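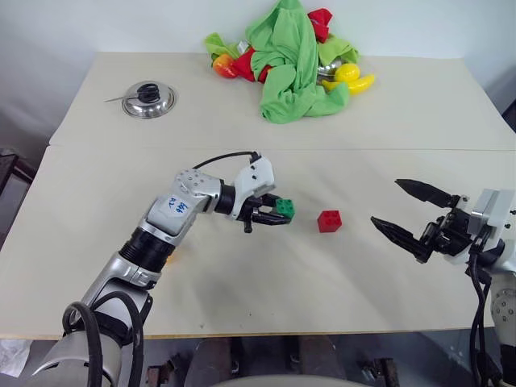

Unit 7: Flatness and joints in worktops

7.1 Terms

A surface is flat when all its points lie between two parallel planes a stated distance apart. It is level when those planes are horizontal. The two are checked separately. A bench can be flat and still slope towards one end.

7.2 Boards placed edge to edge

Two faults occur at a butt joint. A step is a difference in height between the two faces. A gap is a space between the two edges. Steps are usually the more serious fault, as anything slid across the joint will catch on the higher edge. Pale finishes show scuffs sooner than dark ones, but marks of this kind have no bearing on flatness.

7.3 Measuring a step

Lay the straightedge at right angles to the joint. Hold it down on the higher board and pass feeler gauges under the free end, close to the joint. Record the thickest gauge that enters without force. Repeat at 3 positions along the joint and report the largest value, not the mean.

7.4 Exercise

Read the Conby case (Blackwood, course reader, p. 30) before the next class. Compare the method used there with 7.3 and state which would detect a board that is bowed along its length. Answers should not exceed 2 pages. Hand in to Clyde Blackwood.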